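3.2 Floor coverings and furniture in the sampled rooms

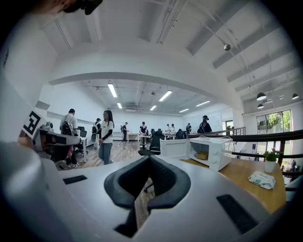 Figure 4. Wooden flooring and the base of a black office chair.

3.3 Measurement of impact and rolling noise

Rolling noise from office chairs was treated separately from footfall noise. Earlier work in this study (Section 2) showed that the two sources differ in both spectrum and duration. A footstep gives a short pulse with most of its energy below 100 Hz. A chair moved across a hard floor gives a longer signal, with more energy in the middle bands, and its level depends on the caster, the load and the joints between boards.

Measurements were taken in 17 rooms in the Noonan building. All rooms share the same slab construction. Floor coverings were grouped as wood, carpet tile or sheet vinyl, and rooms with more than one covering were left out. A single chair, fitted in turn with hard and soft casters, was used in every room so that differences between chairs would not enter the results. The seat carried a fixed load of sandbags strapped to the pan. The chair was pulled along a straight path by a cord and winch at constant speed, with eight passes for each caster type.

Sound pressure was recorded in the room directly below at three microphone positions. No position was closer than one metre to a wall. Background noise was recorded before and after each set of passes, and a pass was thrown out if the level in any band fell within 6 dB of the background. Of the passes recorded, 519 met this test and were kept for analysis. Reverberation time was measured in each receiving room and used to normalise the levels in the usual way.

The winch was checked as a possible source of error. With the cord detached and the motor running, the level in the receiving room could not be told apart from the background in any band. The motor was nonetheless placed on a foam pad for all later tests.

3.4 Effect of caster type

Changing from hard to soft casters lowered the received level in every room with a wooden floor. The drop was greatest in the middle bands and small at low frequency, where the mass of the chair and its load appears to govern the response. On carpet tile the two casters gave nearly the same result. Sheet vinyl fell between the two, although the spread among rooms was wide and we do not rank the vinyl rooms individually.

Board joints had a clear effect. When the path ran across the boards, the time signal showed a regular train of pulses, and the spacing of the pulses matched the board width divided by the speed of travel. When the path ran along the boards the pulses were absent. The colour of the noise, as one listener put it, changed from a rattle to a hum. This agrees with the model of Liang and Qiu described in Section 2.3, which treats each joint as a small step in height.

Caster wear was not controlled. Both sets were new at the start of testing, and the hard set showed light scoring by the end. Repeat passes in the first room, made after all the others were finished, fell within the spread of the original passes, so no correction was applied.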